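# Sorting before assembly: parts staging at Bastgate

Dzifa Issahaku has run parts staging at Bastgate for two years. The shop builds small drive units to order, most of them for a customer line called Rakena, and her section takes in the motors, boards and wire harnesses and sets them out for the assembly benches. Chanida Nilsuwan spoke with her for the Tredisa shop newsletter on 04/11/2021.

The work starts at receiving. Cartons are opened, the packing slip is checked against the order, and the parts are moved out of their shipping foam into open bins. Issahaku does not allow cartons on the worktable.

"Cardboard sheds," she said. "The dust gets into connectors, and then you have a unit with an intermittent fault and no way to find it. Cartons stay on the cart. Only bins and trays go on the table."

The bins are plastic, low-walled and open at the top. Each one takes a single type of part. Before the current layout, motors and boards were delivered to the bench in one deep tote, with the harnesses laid over them. Leads wrapped around the terminal blocks and had to be worked loose by hand.

"You would pull one motor and get 3 of them plus a board," Issahaku said. "Every time you pull like that you are loading the solder joint where the lead enters the can. It may pass test. I would not want to own it after a year."
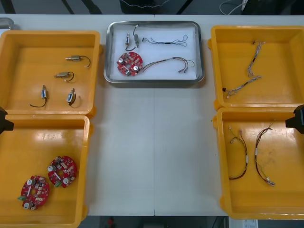

*Yellow bins and a stainless-steel tray on the staging table. The lower-left bin holds round red boards with green terminal blocks.*

Fill level is kept low on purpose. A cylindrical part with a lead attached needs room to lie flat, and the lead needs room to curve without touching its neighbor. The written limit is one layer per bin. Boards follow the same rule, with an added instruction that they are picked up by the edge and never by a capacitor.

Asked why the shop does not use divided trays, Issahaku said they had been tested in December and dropped.

"The dividers were cut for one motor length. Then the supplier changed the body by a few millimeters and we had a stack of trays that fit nothing. An open bin does not care what you put in it."

Color was a smaller decision. Yellow was in stock at Jiteo, the supplier, and it shows a dark wire clearly. The drawback is glare. The bin floors are glossy, and under overhead lights a reflection can hide a small screw or a clipped wire end. Staff are told to tilt an empty bin before refilling it.

The section now stages more than 4,000 parts in a normal month. Rework tickets for damaged leads went from 18 in the last quarter of the old layout to 2 in the most recent one. Issahaku gives the bins only part of the credit, as the harness supplier also changed its crimp in that period.

Her next item is labeling. Bin labels are on paper cards at present, and the cards get moved. She has asked for a printed strip fixed to the table edge.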